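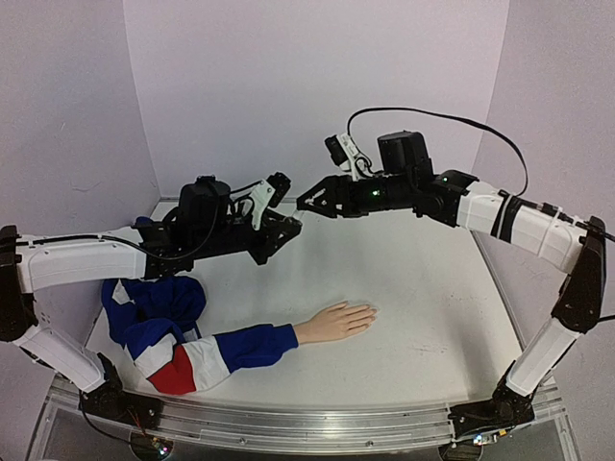

Is the robot open day at Wernlow worth going to if you don't work in the trade?
My brother-in-law wants to drive us all over to Rilthorpe for the Smits open day in September. I've been to one of these before, years back, and spent most of it in a queue for coffee while a man in a fleece told me the future had arrived. Do you get to see the two-arm set-ups do a proper job from start to finish, or is it the same ten seconds over and over? I don't want to pay for parking to watch an advert.

Bheki Mnguni
Worth it if you go to the small bench demonstrations and skip the talks. I went last year. The talk in the main hall ran 32 minutes and I couldn't tell you one thing I learned from it. The benches were better. You stand fairly close and the person running them will usually answer if you ask something direct.

What I'd ask is this. Is somebody steering the arms, or are they working on their own? They were cagey about it until a woman next to me asked twice, and then we were told that the first half was steered. Nothing wrong with that, but the sign said "autonomous" in letters you could read from the car park. Ask how many tries they had that morning as well. I watched one bench for a good while and wrote it down: 11 goes at the same job, and 7 of them finished without a hand reaching in to help. The leaflet had no figure at all.

Also ask to have something moved a few inches before they start. One chap did it for me quite happily. Another said the schedule was too tight.

Parking was free after two, if that helps.

ziggurat_pete
its fine, kids liked it. bring sandwiches

Blandine Leclerc
I'd be a bit harder on it than Bheki. I went with a group from the care home where I work, as we'd been told the Winska people would be showing dressing and lifting help. What I wanted to know was what happens when a person pulls away, or has a stiff shoulder, or gets cross. The reply was that this was "on the roadmap". I have 26 residents and every one of them moves when you dress them.

If you do go, get there early. By lunch the staff were tired and the answers got shorter. And don't give your phone number for the prize draw, I'm still getting calls.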